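Leave the laundry messy

People who collect examples for learning systems like to tidy up first. I think that is a mistake. At Zetona we spent 14 days on clothes, and the cleanest takes taught the model least.

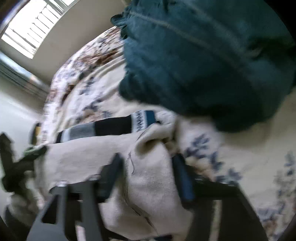
Off-white fleece in the gripper, with a striped sock beside it.

A real bed has a floral comforter, a stray sock and a teal thing bunched in the way. A system trained on bare tables will meet all of that sooner or later — better in May than in someone's home.

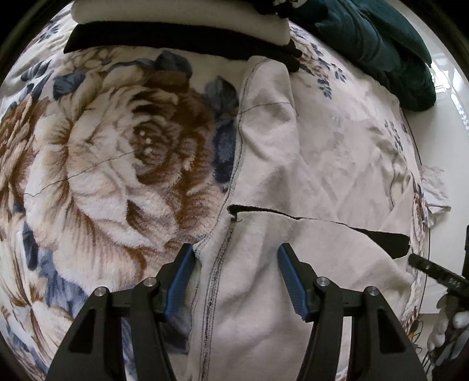 The fingers open over a white fleece garment.

Seams and loose threads belong in the set too. Nukex asks its collectors to redo any take with clutter in it. I would keep those takes, and pay for five messy bedrooms before two more spotless labs.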